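# Durkcombe Utility Room: The Navy Panels

Photos and notes from the room at Durkcombe, posted Jan 28, 2025. The job was a color change and a general tidy-up, with the walls and ceiling kept white and the large panels done in dark navy.

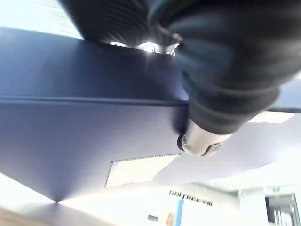

## Matte navy, with the seam left showing

Smooth matte finish in dark navy blue. It goes to a lighter blue-gray where the light falls across it. The straight line running over the surface was left alone – filling it would have meant sanding the whole panel back a second time.

## Choosing the color

Nouhaila Hegazy picked the navy from a Zudemar sample card in August. The other two choices were a gray-green and a plain mid blue. The gray-green looked brown in the evening, and the mid blue was too close to the old color to be worth the work.

We tried the navy in satin first. Satin is easier to wipe down, but every small dent showed up under the ceiling lights. Matte marks more easily when something rubs against it, so we kept a small jar of the same batch for touch-ups. It is on the top shelf with the lid taped.

## Preparation

The panels were washed, left overnight and sanded by hand with 200 grit. Two had old screw holes, which were filled and sanded flush. Edges took longer than the flat areas. A foam roller was used for the faces and a one-inch brush for the corners and along the seams.

Two coats were enough on most of it. The panel nearest the door needed a third. Leave the full drying time on the can between coats, and keep the door shut while the last one dries – dust shows on a dark color.

## Walls and ceiling

Both stayed white. The ceiling got one fresh coat before the panels were started, so that any drips would land on surfaces that still had to be sanded. The walls were washed with warm water and a little dish soap and did not need paint.

## What it cost

Paint, filler, rollers and sandpaper came to $192 from Holach. That does not include the drop cloths, which we already had. Rustad quoted for replacing the panels with new ones, but the old ones were still straight and sound, and we decided to keep them.

## Looking after it

- Wipe with a soft damp cloth. No scouring pads.
- Dry the seams after wiping.
- Wait 7 days after a touch-up before cleaning that spot.
- Shake the touch-up jar well and test a little on the back edge first.

## Still to do

The hooks by the door have not gone back up. The old ones left rust marks on the wall, and the new set is on order from Holach. The shelf liners need cutting as well. More photos will be added to this page when both are in.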